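Do we need a subscription to open a box?

Embla Wikström asked me to write something cheerful for the winter issue about the new stockroom scheme at Carnstead. I said I'd write something.

For anyone who missed the meeting in May, the scheme is called Dillix, it is sold by a firm called Moltiseo, and it promises to "take the guesswork out of small-parts storage". Every drawer gets a sticker. Every sticker gets scanned. When the tape or the staples run low, a message goes to whoever is on the list, and that person orders more. I have read the leaflet twice and I still can't find the bit that is different from looking in the drawer.

The price is £900 a year for a site our size. The leaflet says members "typically save" on over-ordering, but it doesn't say how much, or which members, or over how long. Verna Mahmoud rang to ask and was told a case study was on its way. That was before the summer. If it has turned up, it hasn't reached me.

I did my own sums, for what they are worth. Last year the stockroom spent £200 on things we already had, mostly parcel tape and those plastic wallets that seem to breed. That is a waste and I'd like it to stop. Paying £900 to stop it seems an odd way to go about things.

Then there's the trial. We had the stickers on 14 drawers. Two of the drawers were never scanned by anyone, and going by the screen they are still full. I opened one on my way past and found a dead calculator and a birthday card for somebody who left. The people who did scan told me it was fine once you got used to it, which is also what they said about the old car park barrier.

Embla makes a fair point in favour. She says the paper list on the back of the door only works because Verna looks at it, and that when Verna was off for a fortnight we ran out of labels. I accept that. But the message from Dillix has to go to a person as well, and the person on the list is Verna. Her holiday won't be any shorter because of a sticker.

I would also like someone to tell me what happens to the record if we stop paying. I asked at the demonstration and was shown a slide about growth. Qiu, which is the rival product, at least says in its small print that you can take your list away with you. I'm not recommending Qiu either. Their leaflet has a rocket on it.

My suggestion is a dull one. Keep the paper list, put a second name beside Verna's, and clear out the drawers before we pay anyone to count what's in them. If the trial figures show something I've missed, I'll say so in the next issue, in the same size type.

The decision is due on 9th December. Comments to Embla before then, please, and do say if you have seen that case study.

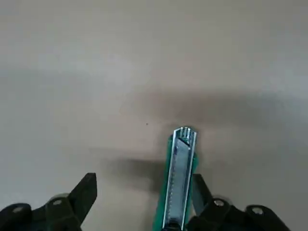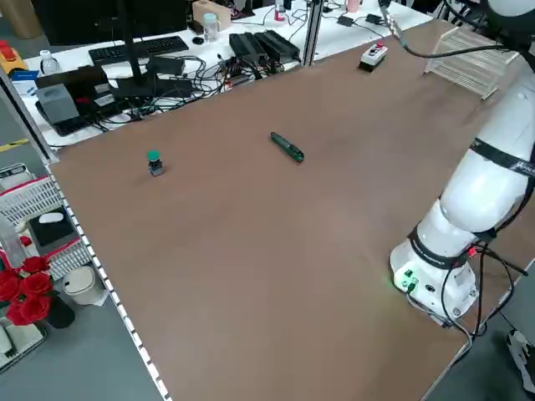
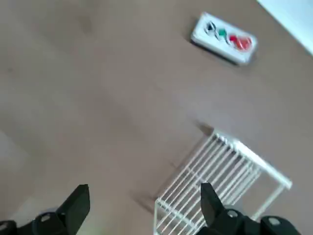 First picture: a utility knife with a snap-off blade. The other two: small items on a brown surface.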